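Chapter 4
Reading Early Chapter Books: Series, Shape and the Second Book

Before You Read

Choose any early chapter book from the classroom shelf and keep it beside you as you work through this chapter. You will be asked to turn back to it several times. If you have a second book from the same series, keep that one too.

Key terms: early chapter book, series premise, vocabulary load, spot illustration, page turn, recap, reset ending

4.1 What Counts as an Early Chapter Book

A child who has finished with leveled readers is not ready for a novel of 265 pages. Between the two sits a kind of book that librarians call by several names: early chapter book, transitional reader, bridge book. In this textbook we use early chapter book throughout. The term covers fiction meant to be read alone by a child who can decode most common words but tires quickly.

These books are short. They have chapters, usually of a few pages each, and they have pictures on most spreads. The type is larger than in a novel and the lines are set farther apart. Paragraphs seldom run past four sentences. None of this makes the books simple to write, and a reviewer who treats them as cut-down novels will misjudge them.

The chapter break does a good deal of work. For a new reader, finishing a chapter is an event, and many children will say how many chapters they have read before they say anything about the story. A writer who knows this will place the breaks where a tired reader can stop without losing the thread. Other writers end every chapter on a cliffhanger. Both methods can succeed. A cliffhanger on every break does become predictable by the middle of the book, and some readers start to skip ahead to see whether the danger was real.

4.2 The Series Premise

Most early chapter books belong to a series. The first book has to set up a premise that can be repeated, and it has to do so in very little space. Consider the opening of The Lamp at Nokirstead, the first of the Numen books:

"Cavine kept the lighthouse. She kept it at night, when the boats came in. In the day she kept a secret."

There are 2 things to notice here. The word "kept" is used three times, in slightly different senses, and a child who knows it in one sense can work out the others. The passage also gives the whole shape of the series. Cavine has a night job and a day secret, and each later book sends trouble into the gap between them. The secret is Numen, a small sea spirit who lives in the lamp oil and grants favors badly.

The premise is told in three sentences. The rest of the first chapter is taken up with Gosselin, the harbor cat, who wants breakfast and will not be put off. Adult reviewers have sometimes called the cat a distraction. Read aloud to a group of six-year-olds, the breakfast pages usually get the strongest response in the book, and they teach the reader how Cavine talks, what she finds funny and how much patience she has. When Numen floods the pantry in chapter two, the reader already knows how she will take it.

A premise can be too narrow. If the secret can only be threatened in one way, the third book will look very much like the second. It can also be too loose, so that anything at all might happen and the reader has nothing to look forward to. As you read, try to state the premise of your own chosen series in a single sentence. If you need a long one, ask what could be left out.

4.3 Vocabulary Load

Vocabulary load means the number of unfamiliar words a reader meets in a given stretch of text. Publishers' guidelines differ, and you should be careful about treating any of them as a rule. What matters more for criticism is how the hard words are handled. In The Lamp at Nokirstead the word "brackish" appears on the first page of chapter three. It is not explained. Two lines later Gosselin laps at a puddle and spits it out, and the reader has what is needed.

Compare this with the habit of defining a word in the same sentence – "the water was brackish, or a little salty" – and then never using it again. The definition slows the sentence, and the word is soon forgotten.
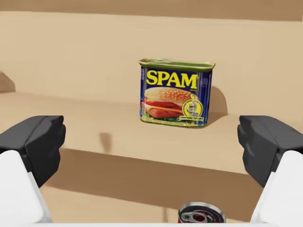
Repetition helps a new word stick, but it has to be placed with some care. "Brackish" comes back four chapters later, when Cavine uses it about her own mood. A child who has held on to the word gets the joke. A child who has not can still follow the scene. Good early chapter books are full of small second chances like this one, and they are easy for an adult reader to miss at normal reading speed. For this reason we suggest that you read the book twice, once silently and once aloud.

4.4 The Second Book Problem

The second book in a series has to serve a child who has read the first and a child who has not. The usual solution is a recap in the opening pages. Recaps are hard to do well. A returning reader wants to get on with the story, though many will also enjoy hearing the familiar facts repeated, in the way they enjoy a chorus.

The second Numen book, A Favor for Gosselin, gives its recap to the cat. He gets most of it wrong. The returning reader has the pleasure of correcting him, and the new reader learns the facts from Cavine's replies. The method costs the writer a full chapter, and in our view the plot that follows is rushed as a result. The storm that should fill the middle of the book is over in a few pages.

Note also how the book ends. By the last page Numen is back in the lamp, the pantry is dry, and the harbor knows nothing. This is a reset ending, and it lets a child read the series in any order. Its drawback is that nobody in the story can change very much. Section 4.6 looks at series that give up the reset and let their characters grow older.

Check Your Reading

Write down the first three sentences of your chosen book. Underline any word that is used more than once.

Find one hard word in the first two chapters. Note how the text helps the reader with it, if it does, and whether the word returns.

If you have a second book from the series, mark the place where the recap ends and the new story begins. Compare your answer with a partner's. You may not agree, and the reasons are worth discussing before you go on to 4.5.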